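Zelley Trades Board > Shop Floor > Automation and jobs

Two arms going in on our box assembly bench, what changed for you?

gland_nut
Posted in November
We build small electrical enclosures at a contract shop. Gray plastic boxes, fit the lid, bag the hardware, label, ship. Up to now it has been 12 of us on assembly, all by hand. Management is bringing in a pair of arms to do the handling on the smallest box, and the plan we were shown says 500 boxes a shift to start and 900 once it is settled in. No layoffs promised for now. I'd like to hear from people whose shops have done this already. What did your day look like afterward?

torque_stripe
We got arms on one line at a plant that makes pump controllers. My job went from building to feeding. You load parts, you clear jams, you check what comes out. Pay stayed the same. It is easier on the wrists and harder on the head, because you are watching instead of doing.

benchrat62
"No layoffs for now" means they don't replace people who quit. We went from two assemblers per bench to one over a couple of years and there was never an announcement. Get the number in writing.

torque_stripe
That did not happen at ours. We moved people to rework and test, and they needed them there.

benchrat62
Glad for you. It happened at ours.

gland_nut
The writing part is a good point. There is a meeting about staffing coming up and I'll ask.

Other question. They want two of us to train as cell leads. It is the same pay grade until you are signed off and then a bump, and they have not said how much. Anyone done it?

mill_and_fill
I did. Take it if you can stand being interrupted. First few months I was the only person on second shift who could restart the cell, so every stop was mine. Ask who covers your breaks. I did not ask and I ate lunch standing up until spring.

Also ask who is allowed to change positions and speeds. At our place only the integrator could, so if a supplier changed a lid by a hair we were back to hand assembly until they called us back. We kept one manual bench set up for that reason and it got used a lot.

gara_line3
Agree on the manual bench. Ours was scrapped to make floor space and we regretted it inside a month.

I'll push back on the "harder on the head" thing though. I did hand assembly for years and my thumbs are shot. Pressing lids on all shift is not skilled work that needs protecting. I would rather check parts.

benchrat62
Checking parts all shift isn't skilled either.

gara_line3
Didn't say it was. I said my thumbs hurt.

torque_stripe
OP, what do the arms actually do on yours? Pick and place, or are they closing the lid too? Makes a big difference in how many people you need next to it.

gland_nut
Hold the box from both sides and work the lid, is what we were told. Screws stay with us. Bagging stays with us too, at least in the first stage. It is set up on ordinary tables by the window right now and it has not gone out to the floor. Got a picture from there.

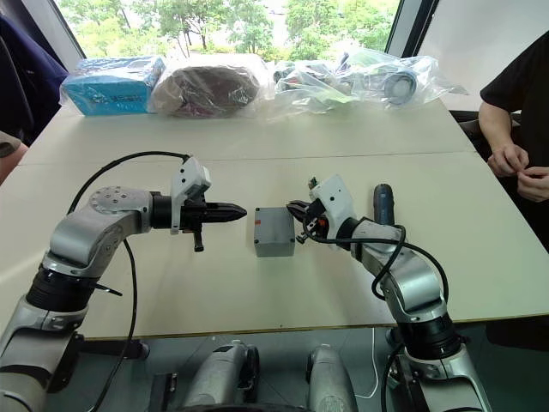

Small box between the two grippers, drill standing behind the right arm, bagged parts on the back table.

mill_and_fill
That is a lot of people-space around it. Find out if it gets a fence or a scanner when it goes to the floor, because that decides whether you can reach in and fix a crooked box or have to stop the whole thing. With ours you stop, open the gate, fix it, close the gate, reset. Do that all night and 500 starts to look like a big number.

Cables too. Get them dressed close to the arm before it runs full shifts. One of ours hung in a loop like that and it snagged on a tote.

gland_nut
Will bring up the cables. Nobody has mentioned a fence either way.

gara_line3
Who's the integrator? We had Trevaskis and they were fine on install, slow on callbacks.

gland_nut
Tamberg. Never heard of them before this.

benchrat62
Me neither. Find out what the service contract says about response time, and ask if the 900 is with one operator or two. That is your staffing answer right there.

gland_nut
Asked my supervisor at the end of shift. He says the 900 figure is with one operator. I've put in for the cell lead training and will post again after the meeting.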